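**Thread: Cables on the sideboard, again**

---

**clodgate_dave** wrote:

OK, I need opinions from people who don't live in my house, as the ones who do have stopped giving them.

We have a long reddish-brown wooden top in the back room. It was bought for nice things. For a while it held nice things. Then one black cable moved in, and it had friends, and now the nice things are huddled at one end like guests at a party who only know each other.

I want to know what you all do about cables on a wooden surface that is meant to be looked at. I don't want to drill it. I can't hide everything behind it, as behind it is a wall and the wall was there first. My budget is whatever doesn't start a conversation at home.

---

**Mariann Pintér** wrote:

Before you buy anything, take everything off and put back only what you missed after a week. I did this in my hallway and missed one lamp and a bowl.

---

**clodgate_dave** wrote:

I would miss the internet within four minutes, Mariann.

---

**Mariann Pintér** wrote:

Then put that back first. The method still works.

---

**veltolel_fan** wrote:

Fabric sleeve. The zip kind, not the kind you have to feed everything through like you're stuffing a very long sausage. I got the Veltolel one, 27 dollars, and it turned six thin snakes into one fat snake. My wife prefers the thin snakes, but she agrees it's tidier.

---

**oldpine** wrote:

Sleeves are a mistake on any surface where you unplug things more than twice a year. You'll open it to get one cable out, leave it open "for now," and in December you'll be dusting around an open sleeve with tinsel in it.

Short cables. Measure the run, buy the length you need, done. Most of the mess people complain about is slack.

---

**veltolel_fan** wrote:

Some of us can't replace every cable we own, pine. Some of us have cables that are part of the thing they come out of.

---

**oldpine** wrote:

Then some of you should have bought different things.

---

**Zsófia Bodnár** wrote:

I'm going to disagree with both of you, which I understand is what the forum is for.

I've been living with the same problem and I've decided plants are the answer. A leafy one, broad leaves, the darker the better. Black cable against bare wood looks like a fault. Black cable going past a plant looks like you had a plan. I put something orange in with the leaves and a small red thing just under that, and people's eyes go straight there.
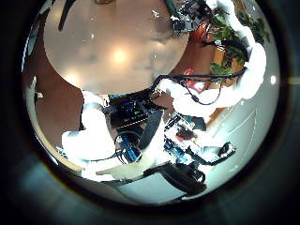 The other half of it is having one large, plain, pale thing nearby. Mine is round and beige with a bit of a gloss to it, and it catches the light, and that does more for the room than anything I've ever bought to hide a wire. I spent a whole weekend with Fodor clips before I worked this out. The clips are in a drawer now. They stuck beautifully to the drawer.

---

**clodgate_dave** wrote:

So your advice is to leave the cables where they are and distract people.

---

**Zsófia Bodnár** wrote:

Yes. It's how I handle my kitchen too.

---

**oldpine** wrote:

You still have a black box with leads sticking out of it next to a plant. Watering can goes up, hand slips, and then you have a black box with leads sticking out of it and a smell.

---

**Zsófia Bodnár** wrote:

I take the plant to the sink to water it. It's a plant, pine, it doesn't weigh 2000 pounds.

---

**oldpine** wrote:

Everyone says they take it to the sink.

---

**Mariann Pintér** wrote:

He's right about that one. I say it too.

---

**hollis_b** wrote:

Nobody has mentioned the finish. If that's real wood with an oil finish, Dave, keep adhesive anything off it. I peeled a clip off a Varel table and it took a neat rectangle of color with it. The maker wanted 118 dollars for a touch-up kit. I moved a book over the spot and have owned that book a lot longer than I meant to.

Also check your rubber feet. Some routers leave marks on a varnished top that look like a small animal stood there all winter. Cork coasters fix it. Felt works but slides.

---

**clodgate_dave** wrote:

I have just lifted the router. There are marks.

---

**hollis_b** wrote:

Four of them?

---

**clodgate_dave** wrote:

Three. It has been leaning.

---

**veltolel_fan** wrote:

A sleeve wouldn't have done that.

---

**oldpine** wrote:

A sleeve has nothing to do with feet.

---

**clodgate_dave** wrote:

Update, 28 October 2022. Router is on cork. I bought two short cables (pine, please don't be gracious about it) and borrowed a plant from the bathroom, where it was doing better than it is here. The long cable that can't be shortened now goes along the back edge and down, held by a loop of garden tie, no glue.

It looks good from the door. From the couch you can still see all of it, so I've moved the couch.

---

**Mariann Pintér** wrote:

Did you take everything off first?

---

**clodgate_dave** wrote:

I took off the mail.

---

**Zsófia Bodnár** wrote:

Put something orange next to the plant and send us a picture.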